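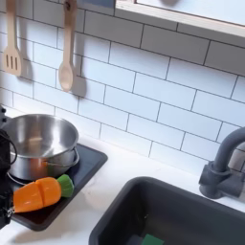

Last revised in July. These notes cover household accounts when the central bank rate moves. They assume a variable-rate loan, a savings account and a monthly food and fuel budget. Amounts are in pounds.

## Finding out what is linked to the base rate

Go through every account and mark it as tracker, fixed or discretionary. A tracker follows the base rate by a stated margin and changes on a stated day. A fixed rate doesn't move until its term ends. A discretionary rate, which includes most easy-access savings, moves when the lender chooses.

The wording is usually in the tariff sheet and not in the statement. Morholm puts it under "Interest and charges"; Gandley prints it on the back of the annual summary.

## Working out the monthly effect

For an interest-only balance, multiply the balance by the change in rate and divide by 12. For a repayment loan, use the lender's own recalculated figure, as the remaining term affects the result.

Enter the new payment in the budget from the month it is first collected. A cut announced mid-month often reaches the direct debit one billing cycle later. 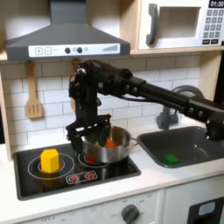
Until the new payment is confirmed in writing, keep the old amount in the bill account. If the payment then falls by, say, £105 a month, leave the standing order into that account unchanged and let the surplus build up. It can be moved to savings or used as an overpayment once a quarter. Check the overpayment limit first.

## Separating price rises from extra use

A lower interest rate does not lower the price of food or energy, and the two should be kept on separate lines.

- Record energy in kWh as well as pounds. Read the meter at the same time of day, on the same day each month.
- Record staple foods by unit price (per kg or per litre). Pack sizes change.
- Put one-off purchases on their own line so that they don't distort the monthly average.
- Compare each month with the same month last year. Heating makes month-to-month comparison unreliable.

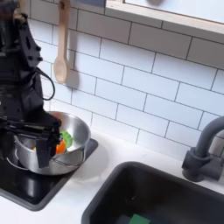 *Steel saucepan on a black hob.*

Zusine exports its readings as a CSV file with the columns in date, unit, cost order. Tsoukalas puts cost first, so swap the columns before pasting the two together.

## Holding a cash reserve

Keep nearly 3 months of fixed outgoings in easy-access savings. Fixed outgoings are rent or mortgage, council tax, insurance, energy and minimum loan payments. Food is best held as a separate allowance; we use £400.

When savings rates are falling, a fixed-term account preserves the present rate but the money is usually locked in. Only the amount above the reserve should go into one.
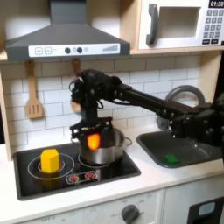

## Review dates

Put these in the calendar:

1. The Wednesday after each rate announcement: check tracker accounts.
2. Two months before any fixed rate ends: request new quotes, including one from the present lender.
3. Each July: recalculate the reserve and update the unit prices.

Keep superseded rate letters with the year's statements. They are needed if a payment has to be queried.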